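Search this site
Search
Advanced search

Print this article | E-mail this article

3. Materials and methods

3.1 Setting and garments

The work was carried out in the textile room at Mornura in May 2020. The question was a narrow one: how everyday outer layers sit over a lighter layer when the wearer is seated for a long spell, and whether the way the cloth folds during wear has any bearing on the creases that stay in it afterwards. Most published work on creasing uses flat swatches pressed under a weight. Swatches are easy to compare with one another, but a sleeve or a skirt panel is seldom flat, and it is seldom pressed evenly.

We used 30 sets of clothing. Each set had one light, loose layer and one heavier layer in a darker shade. The light layers came from a single supplier, Pritdale, and were bought as finished garments so that the seams and hems would be those an ordinary buyer gets. The heavier layers were of mixed origin. Some were made up for the study by Mühlbauer from cloth supplied on the roll, and the rest were bought second-hand and checked for earlier damage. Garments with mends, missing buttons or worn elbows were left out.

All garments were washed once before use, dried on a line and left to hang in the textile room overnight. No starch or finishing spray was used. Ironing was limited to the light layers, which were pressed on the reverse side only. The dark layers were brushed with a soft clothes brush.

3.2 Wearing sessions

Wearers were asked to dress as they normally would and to settle in whatever way was comfortable. We gave no instruction about posture. In early trials we had asked for a set sitting position, and the results were of little use: wearers held themselves stiffly, and the cloth was pulled tight over the thigh and lower back in a way that we did not see again once the instruction was dropped.

A session lasted 98 minutes. The odd length comes from the room timetable and has no other meaning. Wearers could read, talk or do handwork, and could stand when they wished. Times spent standing were noted on the session sheet. A session in which the wearer removed either layer was stopped and run again with a fresh set.

Notes on drape were made at the start, at the midpoint and at the end. For each garment we recorded the direction of the main folds, whether they were broad or sharp, and where the light layer met the dark one. The last of these turned out to be the most useful. Where a soft cloth lies against a firmer one, the firmer cloth tends to set the line, and the softer one gathers or tucks along it (Figure 2).

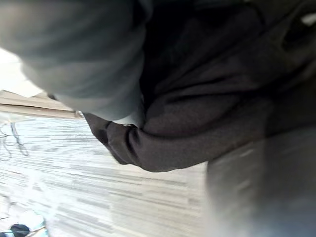 Figure 2. Light and dark layers in wear. The grey-green fabric lies in broad, smooth folds and narrows towards the dark garment.

Folds were sorted into three classes. Broad folds were those with a rounded crest that could be flattened with the palm and did not leave a line. Sharp folds had a narrow crest and left a line when flattened. Mixed folds began broad and closed to a sharp crest at one end, most often near a seam or at the point where the cloth was held by another layer. The sorting was done by hand and by eye, with the garment still on the wearer, and was repeated once the garment had been taken off.

Two of us did the sorting separately and compared sheets afterwards. Where we disagreed, the fold was put in the mixed class. This makes the mixed class somewhat larger than it would be under a stricter rule, and the reader should bear this in mind when looking at the results in Section 4.

3.3 Crease recovery

After each session the garments were taken off and hung on shaped wooden hangers. They were left for 21 hours in still air with the window shut. At the end of this time the lines left by folds were marked with tailor's chalk on the dark layers and with cotton thread on the light layers, as chalk was hard to see on the paler cloths.

Each marked line was scored for depth against a set of reference cloths. We had made these ourselves by folding strips of plain cotton under known weights, and we kept them in a flat drawer between uses. The scale runs from 0, where no line can be seen or felt, to 100, where the line is as deep as one put in with a hot iron. In practice the top of the scale was hardly used. Scores were entered in the Altis record book and copied to the main table at the end of each week.

Humidity in the room was read from a dial on the wall. We would have liked better control over it. On wet days the light layers lost their creases more readily, and a few of the dark ones seemed to hold them longer, although the difference was small and we have not tried to correct for it.

3.4 Limits of the method

The method has some plain weaknesses. Wearers differ in build and in how much they move, and a garment that hangs freely on one person may be drawn tight on another. We did not match garments to wearers beyond the usual size label. Labels are a poor guide to the true measure of a garment, and in later work we would measure at the chest, hip and sleeve instead.

Colour may also have affected the scoring. A line on pale cloth shows as a thin shadow, while the same line on a dark cloth can be found only by tilting the cloth to the light or by running a finger across it. We used a desk lamp set low to one side for all the dark layers – this helped with the smoother cloths and made little difference with the brushed ones.

Lastly, the second-hand garments had been worn and washed an unknown number of times. Old cloth is often softer than new cloth of the same weight, and it may take a crease more easily. The made-up garments from Mühlbauer do not have this problem, and for that reason the two groups are kept apart in all the tables that follow.

Print this article | E-mail this article

Related items
Seam placement and comfort in seated work
Line drying and the shape of knitted sleeves
A hand-sorting scheme for folds in woven cloth
Reference cloths for crease scoring: making and storage
Second-hand garments as study material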